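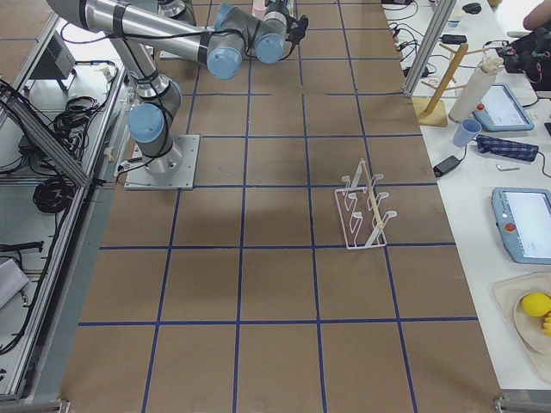 October 16, 2022 — Opened the big Fellero this morning, shelves cool enough to handle without gloves. Matte whites came out fine on the bottom two shelves and glossy on the top one, the same complaint as the last firing. All the tiles are out of the kiln and sitting in bread trays, which is a bad way to keep them: the numbers on the backs are in iron wash and half of them rub against each other. Next time I want to lay them out before anything gets stacked. Brown kraft paper over the whole table, ruled off into squares with dark blue tape running both ways, would do it. One square per tile, shelf position written on the tape. The paper takes pencil, too, so notes can go right next to the tile and be copied here later.

What went in:

Matte white base on Cabrera stoneware, three thicknesses.
Matte white base on the old porcelain scraps.
The Fondudine blue, line blend, copper and cobalt.
Two rows of liners for the soup bowls.
Leftover tenmoku on anything that was lying around bisqued.

Firing log reads normal up to the last hour. Slow climb to red heat, then medium, then we hit the hold and the controller sat there for what the log says was the full soak. Witness cones tell a different story by shelf. Bottom: cone 6 bent to a clean half circle, cone 7 just starting to lean. Middle: same, maybe a hair more. Top: cone 7 flat on the shelf. So the top is running a full cone hotter, and a matte that depends on slow crystal growth will not like that, especially with the cooling we are using, which amounts to turning the kiln off and going home.

Options, in the order I would try them. Leave more space between the top shelf and the lid. Put the dense stuff (the big planters, anything thick) up top and the tiles below. Move the matte white out of the top third and use that space for tenmoku, which seems happy with any treatment. Last choice is pulling the elements and measuring them, which we should do anyway before the holiday load in November. The top pair were replaced later than the others and I suspect they are simply stronger.

Matte white on Cabrera: the thin coat is dry and a little scratchy, leaves a gray mark from a spoon. Medium is what we want. Thick crawled at the rim on every tile where the texture comb was used, and nowhere else. I dipped those right after sponging them, so water left in the grooves is a fair guess. Next batch gets sponged the evening before.

On the porcelain scraps it looks like a different glaze. Very smooth, slightly blue in the deep places. Crazed, though. I put a marker line over the surface and wiped it and the lines stayed in all across the middle. No use for bowls. Could be fine for the lamp bases if somebody wants to run with it.
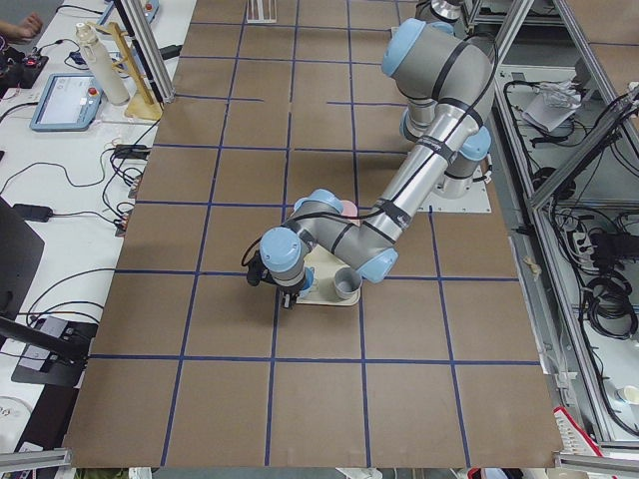
Fondudine blue, long note because I keep getting asked for the recipe. The base is the Fondudine frit, silica, a local ball clay and whiting, and it has been stable for as long as we have mixed it here. The trouble is all in the colorants. With copper alone it goes green on anything with iron in it, and Cabrera has enough iron to push it to a pond color. With cobalt alone it is a hard navy by the third step of the blend and looks like a floor tile. I have been after something pale, a light blue with no violet in it, set against plain silver-gray, very near the joint caps on the arm. Step two of the line blend is the closest so far. Step three is darker than it should be and I think I double-weighed the cobalt. Will repeat both.

Recipe as mixed for the blend, dry weights. Frit at 67 grams per small batch, the rest made up from the card taped inside the chemical cupboard. Please do not scale this up until I have rerun the blend. The card has a correction in red pencil for the whiting. The red number is the right one.

Sieving. The cobalt specks on steps four and five are my fault. I put it through the coarse sieve once and called it done. It needs two passes through the fine one, and the cobalt should be wetted out with a little hot water in a jar first, shaken, and left overnight. I know this, it is on the wall, and I skipped it to get the load in. Step one has no specks but step one has next to no cobalt.

Thickness. I went back to the hydrometer for the blend and then gave up and used a weighed volume. The hydrometer stuck in the thicker buckets and read whatever it felt like depending on how it was dropped in. Weighed volume takes a minute and gives the same answer when I do it over. The syringe is in the drawer with the trimming tools. Rinse it right away, the plunger is already stiff from someone leaving slip in it.

Something to watch: the blue settled hard in the bucket over the week. It came up with a drill mixer but it left a layer at the bottom I had to scrape. Added a pinch of Epsom salts in warm water and it is better, at least as of this afternoon. If it has gone to rock again by the next glazing day, I will try a little bentonite in the next mix. It has to be blended in dry, so there is no point adding it to this bucket.

Liners. Clear liner one is good, no pinholes, clean at the foot. Clear liner two has pinholes at the inside corner where wall meets floor. I broke one of the test bowls and the pinholes go all the way to the clay, with a dark spot at the bottom of each. Looks like gas coming out of the body late. A slower bisque would help, and the bisque these came from was the rushed one. Not going to blame the glaze until it has been tried on decent bisque. The bowls for the Bravbridge market all get liner one.

Tenmoku. Fine. It broke to rust on the edges and ran a little on the top shelf, as it would at that heat. One mug stuck to the shelf and took a flake of kiln wash with it. Ground off with the stone, shelf patched and left to dry on its edge by the sink.

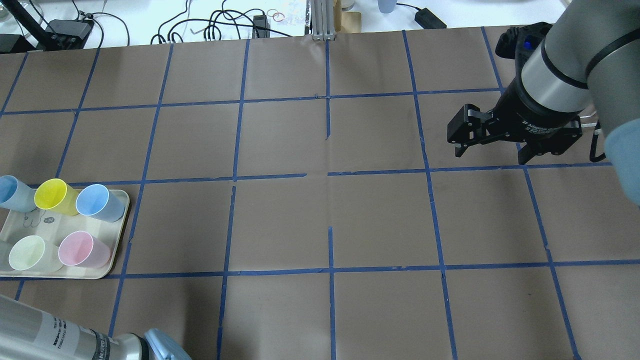 Bravbridge Pottery Workshop — Glaze and Kiln Group

Jobs carried over, copied from the back page so that they are all in one place.

Kiln wash is low. What is left in the tub has lumps of old wash in it and should be sieved or thrown out. I would throw it out. When the new batch is mixed, thin coats please, and let each one lose its shine before the next goes on. The thick patches are the ones that flake.

Small Fellero: lid hinge still drags. It closes if it is lifted slightly on the left and then let down. The gap at the front is no worse than before, I held a strip of paper in it and it gripped most of the way across. The peephole plug is cracked but it seats.

Scales: the good scale drifted while I was weighing the colorants. I changed the battery and checked it with the brass weights and it was dead on afterwards. If the battery mark shows at all, change it then. A drift that small makes no difference to a clay weight and a lot of difference to cobalt.

Clay order. Cabrera comes in a coarser version as well and I would like one bag to try for the planters. The fine one warps on anything wide. Both of the wide trays from the last bisque have a lifted corner, and they were dried slowly under plastic with a board on top, so I do not think the drying was at fault. I also threw one and rolled the other, so that is not it either. Might be the way the bag gets dropped on the floor and the slab remembers it. Might be the clay.

Reclaim: two full buckets. One is mixed bodies and should only be used for practice. The lid says so but the lid gets swapped. I have written it on the side of the bucket as well, in wax.

Test tile numbers. Start the next series at a new letter. We have two tiles marked the same in this firing, one a matte and one a blue, and it is only luck that they could not be mistaken for each other. Iron wash for the numbers is fine if it is put on thin and left alone. On some of these it was so thick it came up as a blister.

Dust: wet wipe the mixing bench after every session, including the underside of the lip where the powder collects. Masks are in the cupboard, new filters are behind them. I would also like to stop sweeping the kiln room dry. Mop is in the corner.

Plan for the next firing. Same schedule, nothing changed except the loading, so that we learn something from it. Top shelf down one post size. Planters and tenmoku on top, matte white in the middle, blues at the bottom. Cone packs on every shelf, front and back, cones 5, 6 and 7. If the top is still hot after that, we do the elements. I will also try a controlled cool on the small kiln with a few matte tiles from the same bucket, and hold the slow part through the range where the crystals grow. The controller allows for it, I have just never programmed that segment.

Left on the bench to dry tonight: matte white on Cabrera, medium coat only, and the repeat of blend steps two and three. Please leave the feet alone, they are already wiped.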